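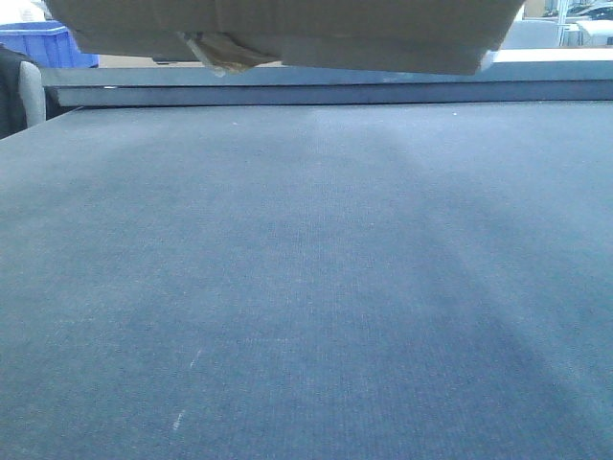 Chapter 4
What a New Mayor Can Change

Every new mayor is sworn in twice: once by a judge, and once by the newspapers, which tend to promise a great deal more. When Halina Grabowska took office in Onalbridge one December, a local magazine wrote that the city had "woken up." The city had 2742 employees on the day before she was sworn in. It had the same 2742 on the day after, and most of them were working under contracts she had not signed and could not reopen.

This chapter asks how much of a city's life a mayor can really move in one term. Readers who expect a large answer should be patient with the evidence, which is thin. Lesego Ntuli's study of Onalbridge found that by the time Grabowska's first budget reached the council, nearly all of it was already spoken for by pensions, debt payments and state rules. What remained was worth arguing over, and people did argue, but it was not a new age.

Aníbal Nina disagrees. He holds that mayors matter through the people they appoint and the subjects they keep bringing up, and he points to Tomasside, where bus service improved under a mayor who talked about little else. We take his case seriously in Section 4.2. We also ask why service improved in Radebe, where the mayor hardly mentioned buses at all.

Before reading on, write down one change in your own town that you credit to a mayor. Then find out who voted for it, who paid for it, and when the planning began. Keep your notes. You will need them for the exercise on the Turow bridge repairs.

4.1 The Powers on Paper

A city charter is a dull document and the best place to start.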